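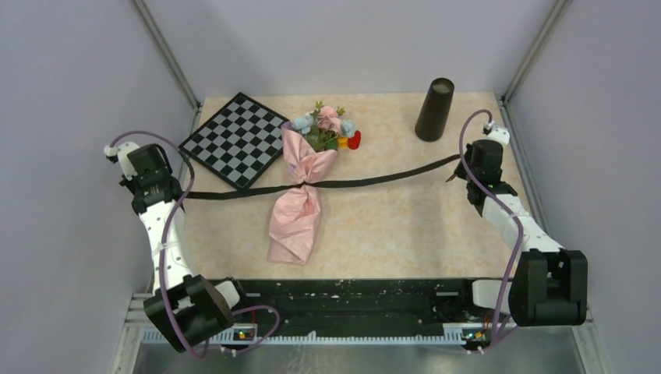
Pink-wrapped bouquet with black ribbon.

Stisetti Flower Food, box of 100 sachets
Reviewed for the Meredith shop catalog by Hywel Owen

We stock this because customers ask for it. I was against carrying flower food at all for years, and I still think half of what gets printed on the packets is wishful. "Doubles vase life" used to be on the Stisetti box. Doubles it compared to what? A dirty vase in a sunny window? They dropped the line in December and I like them better for it.

What you get is a plain white powder in paper sachets. It's sugar, something sour to bring the pH down, and something to slow the bacteria. The maker won't say how much of each. One sachet treats a quart of water, and the box is no use to you if you pour it in by eye, so measure your vase once and write the number on the bottom.

Does it work?
Somewhat. Myfanwy Samuel ran it on carnations and roses in our back room against plain tap water with a clean vase and a fresh cut. The roses with the powder held up 4 days longer. The carnations showed no difference I could see, and carnations last forever anyway. We also tried the Narkano liquid, which costs more and smells like a swimming pool. Same result on the roses.

What it won't do
It won't bring back flowers that are already drooping. It won't make up for leaves left under the waterline. It does nothing for tulips that I've ever noticed, and I would keep it away from anything in a metal container. Filler greens don't seem to care either way.

If you're handing a wrapped bouquet to somebody, tuck a sachet under the ribbon and tell them to cut the stems again at home. The cut matters more than the powder. Quang Kim, who buys two boxes at a time for weddings, disagrees with me on this and is welcome to.

Details
Contents: 100 paper sachets, one quart each
Box weight: 540 g
Storage: dry, lid closed. Opened sachets clump overnight.
Shelf life: the box says three years. I'd call it two.
Not for drinking, obviously, and keep it away from cats.
Ships in 14 days or less from Kurville. Returns on unopened boxes only.

Also consider
A bottle brush and a drop of bleach. We sell the brush. You already have the bleach.

Questions about bulk orders go to Rhun Jarman at the front desk. He'll quote you a price on ten boxes or more, and he won't budge on it.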